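Speaker notes: The left hand that stopped listening
Imke Hellwig, Workell, 16 September 2019

Opening

Say who I am and that Zyanya Ponce did most of the log work. Thank Olvera for the slot. I have 30 minutes, so keep the background short.

Background

Helitska is our two-handed controller. Each hand has its own planner, and a shared layer keeps them out of each other's way. We test it in simulation with coloured cubes on a white table. The task is to push the cubes together into a set shape.

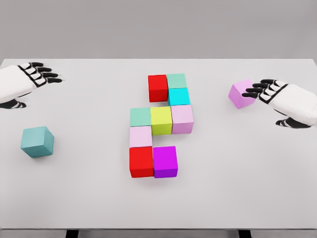 The fault first showed up in March. The left hand would get a new target, report that it had accepted it, and carry on towards the old one. In most runs this did no harm, as the old target and the new one were close together. In 3 runs it drove the fingers down through the height limit and into the table. On real hardware that would have meant broken fingers at the very least.

Pause here. People usually ask why the limit didn't catch it. The limit was checked against the new target and the hand was following the old one. Go back over this if faces look blank.

What we found

The shared layer kept a copy of each target. If both hands asked for an update within 2 milliseconds of each other, the right hand's request went through and the left hand's copy was never refreshed. The acceptance message was sent before the copy was made, so the logs looked clean.

Zyanya found it by replaying 700 runs with the right hand slowed down. The fault went away completely. Mention that we had spent nearly a month looking at the contact model before that, which was my call and a wrong one.

The cube task is a good place to look for this sort of thing. Both hands work near the same cluster, and a loose cube out to one side means one of them has to change its plan.

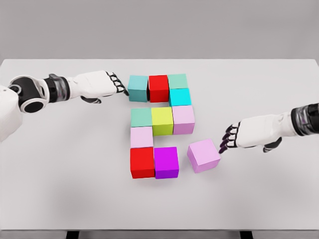 What we changed

The limit is now checked against the position the hand is being sent to, at every step. Acceptance is sent last. If the two copies differ, both hands stop and wait for a person.

Nendow run the same shared layer and have had the patch from us. Leave time for questions on the stop rule.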